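# Keeping a stainless drink dispenser from dripping into the tray

**Posted by Danylo Derkach**

We have a row of stainless beverage dispensers at work, the kind with a tall cylinder on a chrome pedestal and a drip tray under it. We use one for coffee at the morning break. The tap keeps dripping after it is closed, and by noon there is a puddle under the grate. I took the tap apart once and put it back the same way. The coffee goes in warm, never boiling. The last cup also tastes bitter compared to the first. Is this a worn seal or am I cleaning it wrong? 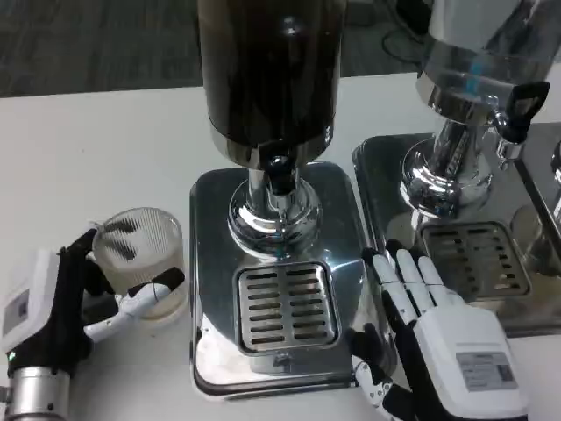 *Photo: Danylo Derkach*

The manual that came with ours is a single folded sheet for the Ballell 1165 and it only says to wash before first use. I would like to fix it before we order a new one in December. The quote from Grudo for a replacement is more than I want to pay for a drip.

---

**Toon Maes**

Most likely the seal. There is a small silicone washer inside the tap and coffee oil builds up on it, so it doesn't seat flat. Empty the cylinder, unscrew the tap from the nut on the inside, and soak all of it in warm water with a spoon of baking soda for an hour. Use a thin bottle brush for the channel. Rinse well and dry the washer before it goes back in.

Look at the washer under a lamp. If it has a groove worn into it, cleaning won't help. I got mine from Hrytsenko, a pack of 9, part 3684. Measure yours first because there are two sizes that look almost the same.

Hand tighten the nut, then give it a quarter turn more. If you go past that you will flatten the new washer.

To test it, fill the cylinder with plain water and set a dry glass on the grate. 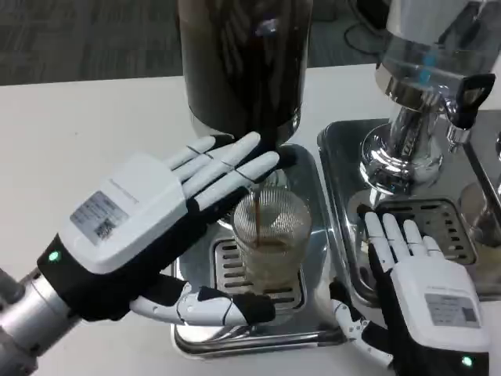 Draw a full cup, close the tap, swap in another dry glass and leave it for 30 minutes. A few drops right at the start are only what was left in the spout. If it is still dripping at the end, the tap body is probably scratched and you need a new tap, but you can keep the rest of the dispenser.

---

**Aba Ankrah**

Agree with Toon on the washer. The bitter taste is a separate thing. Coffee that sits for hours gets bitter, and old residue at the bottom makes it worse. We make smaller batches now and refill at 10. Also draw off half a cup first thing and pour it out, as the coffee in the tap has been sitting there. 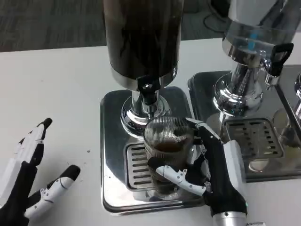 *Dark liquid in a patterned glass on the grate under the tap.*

For the tray, lift out the grate every day and wash both with dish soap. Dry the steel with a cloth or you get water spots.

---

**Illia Marchuk**

Had the same with a Brevgate. New tap fixed it. Didn't bother with the washer.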